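Hallthorpe Household Drop-Off: Frequently Asked Questions
Last updated November 3, 2022

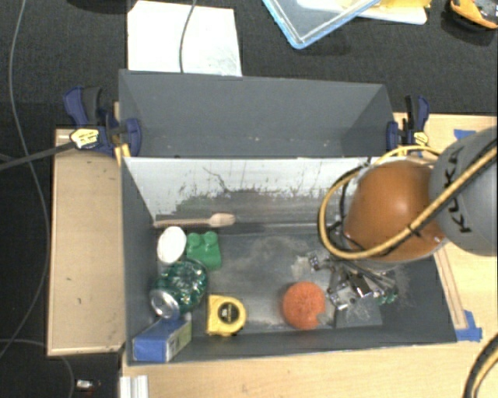 Who can use the drop-off?

Anyone who lives in Hallthorpe or rents a home there. Bring a utility bill, a lease or a tax notice with your address on it. Businesses need a commercial account, even for small loads.

What does it cost?

Your first 9 visits in a year are free. After that each visit is $30, paid by card at the gate. We do not take cash or checks.

What can I bring?

Metal cans, glass bottles and jars, cardboard, scrap metal, small tools, kitchen utensils and toys. Rinse cans and jars first. Lids can stay on.

Where do mixed small items go?

Put anything you can't sort in the mixed goods bay next to the office. Staff go through it by hand. Items in working order are set aside for the reuse shelf and the rest is recycled or thrown out.

Can I take things from the reuse shelf?

Yes. Everything on it is free to residents, up to one bag per visit. Items are not tested or cleaned, and we don't hold them for pickup. Once you take something home it is yours, but you can bring it back if it doesn't suit you.

What can't I bring?

Paint, motor oil, propane tanks, medicine, car tires and anything with asbestos. Paint and oil are accepted at the Cluvance site on Le Roux Road. Return medicine to a pharmacy.

Are batteries accepted?

Household batteries, yes. Tape over the ends and hand them to the attendant. Car batteries go to Cluvance.

Is there a weight limit?

No single item may weigh more than 50 pounds unless it is on wheels. Staff can't help lift items out of a vehicle.

Can I bring a trailer?

Single-axle trailers are fine. Cover your load on the way in. Uncovered loads are charged an extra $40.

Do you collect from homes?

We don't. Curbside pickup is run by Meko under a separate contract. Contact them about missed pickups, broken carts and bulky item requests.

I left something behind by mistake. Can I get it back?

Call the office the same day. Bays are emptied every evening and we can't search a container after it has left the site.

When are you closed?

On all public holidays, and for one week in June while the scales are inspected. The June dates are posted at the gate ahead of time.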